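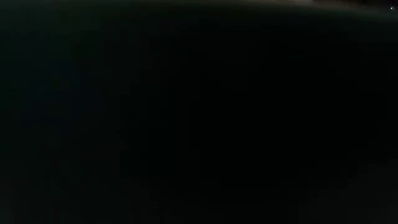 What does the Harnine Dishes set cover?
Round dishes and bowls, picked up and moved at a counter, with 2,920 clips in all.

Contents

The set has 2 folders, Gorkdale and Mirnard, named after the rooms they came from. Each clip has a short written note saying which dish was handled and what was to be done with it. Nearly 281 of the notes were rewritten in December to use the same colour names throughout. Older copies may still say "aqua" or "sea green" where we now say "teal".

Dish names

A dish is wide and shallow, a bowl has deeper sides. The annotators did not always agree on this, so the same item can turn up under either word. Search for both. Colours are more dependable: the blue-grey one and the teal one keep their names in every folder. Where one item rests inside another the note says "stacked", even if they sit at a slant.

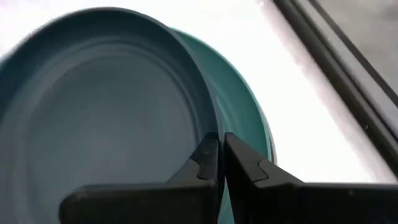

Notes on handling

Most notes name the rim, as that is where the round pieces are usually held. The ridges inside are not labelled. A teal plastic bowl tipped up over the cream counter is written as "bowl, tilted" – the angle is not given.

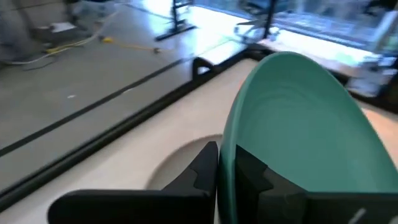
If a piece is held on its side for the whole clip, the word "tilted" is used once and not repeated. Counter fittings are left out of the notes unless a dish is put into or against them.

Known gaps

Cutlery and cups are not covered. Lids were kept apart and are in the Hennessy set, which has its own README.

Last changed: Friday, May 5, 2023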